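# Why Did the Robot Stop? The Story of a Frozen Arm

Robots are good at doing the same job many times. They are also good at breaking down in ways that are hard to figure out. This is about one fault that took two days to find, and what the people who found it did to keep everyone safe while they looked.

## The job

At a workshop called Ranel, a pair of robot arms was learning to sort toy food. The arms sit across from each other with a table in between. Toy fruits and peppers are spread out on the table, and the arms pick them up and put them in bins.

That sounds easy. You could do it before you could tie your shoes. For a robot arm it is a lot of work. It has to find the pepper, reach for it without bumping the other arm, close its fingers just enough, lift, swing over to the bin, and let go.

Each arm has joints, like your shoulder, elbow, and wrist. Every joint has a motor inside. The motors need two things: power to move, and messages that tell them where to go. Both travel through cables.

Remember the cables. They come back later.

## What went wrong

One afternoon in April, Wakana Imai was running the sorting job. The arms had been working since morning. One of them reached out for a pepper, got halfway, and stopped.

It didn't fall down. It didn't make a noise. It just stayed where it was, with its fingers open, while the other arm kept going.

Wakana pressed the stop button. When you press a stop button, you stop *everything*, including the parts that still seem to be working fine. A robot that is half broken can do things you don't expect.

Then she did something that was harder than pressing the button. She kept her hands off the table.
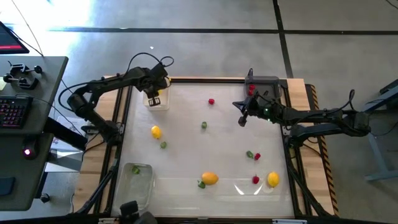 A stopped arm looks safe. It looks like a lamp, or a chair. But a stopped arm may still have power, and if the message it was waiting for shows up late, it can start moving again with no warning. Even a small arm can pinch a finger badly between two of its joints.

So there is a rule at Ranel, and it has four steps:

1. Press stop.
2. Turn off the power at the main switch.
3. Hang a tag on the switch with your name on it.
4. Wait until the lights on the arm are out before you reach in.

The tag is so that no one else comes along, sees that the power is off, and helpfully turns it back on while your hand is inside. Only the person whose name is on the tag may take it off.

## Looking for the fault

Wakana turned the power back on after she had checked the arm and moved away. It worked perfectly. She ran the same job again and it worked perfectly again. This is called an **intermittent fault**. "Intermittent" means it comes and goes. If you have ever had headphones that only worked when you held the wire a certain way, you have had an intermittent fault.

These are the most annoying kind. When something is broken all the time, you can test it. When it is broken only once in a while, you have to wait for it.

Talha Malik, who writes the programs for the arms, thought it was the program. He looked at the robot's log. A log is a diary the robot keeps by itself, and it writes down every move. The log said the elbow motor had stopped answering. The program had asked it a question, heard nothing back, and shut that arm down. That is what the program was supposed to do.

So the program was fine. The elbow had gone quiet.

Next they tried a new motor. That took most of a morning. They started the job again, and after around 600 picks the arm froze, just like before.

## The bend in the wire

Hiyori Fujimoto found it. She read the whole log, all the way back, and wrote down where the arm had been each time it froze. There were 12 freezes in the log. Most of them were short, and the arm had started up again so fast that the people at the table hadn't noticed.

In every one of them, the arm was stretched out as far as it would go.

She turned off the power, hung up her tag, and waited for the lights to go out. Then she moved the arm slowly by hand and watched the cable. When the arm was folded, the cable made a nice loose loop. When the arm was stretched out, the loop got pulled tight, and the cable bent sharply right where it went into the plug.

A cable like this has thin metal wires inside a rubbery cover. Bend a paper clip back and forth and it will snap after a while. The same thing was happening here. One wire had cracked inside the cover, where you couldn't see it. Most of the time the two broken ends touched each other and the messages got through. When the arm stretched, the ends pulled apart.

The outside of the cable looked like new.

## The fix

The repair had three parts.

- They put in a new cable, 8 inches longer than the old one, so it would have slack. Slack means extra length that isn't pulled tight.
- They added a clip near the plug, so that the bend happens in the middle of the cable.
- Talha changed the program. Now, if one arm stops answering, *both* arms stop right away.

The last part matters the most for safety. On the first day, the second arm kept working after the first one froze. It could have swung into it, or into a person who was leaning over to see what was the matter.

They also put the old motor back in, because there had never been anything wrong with it.

## Words to know

**Fault:** something in a machine that doesn't work as it should.

**Gripper:** the part of a robot arm that holds things.

**Intermittent:** happening sometimes, but not all the time.

**Joint:** a place where an arm can bend or turn.

**Log:** a record that a machine keeps of what it has done.

**Slack:** extra length in a cable or rope.

## Try it at home

You need an old cable that isn't plugged into anything. Ask a grown-up to check it first. Tape one end to your shoulder and the other end to the back of your hand, with your arm folded. Now slowly straighten your arm, and stop when you feel the cable pull. Look for the place where it bends the most.

Then tape it again so that you can straighten your arm all the way without any pulling. Try turning your wrist, too. Does the loose part catch on anything?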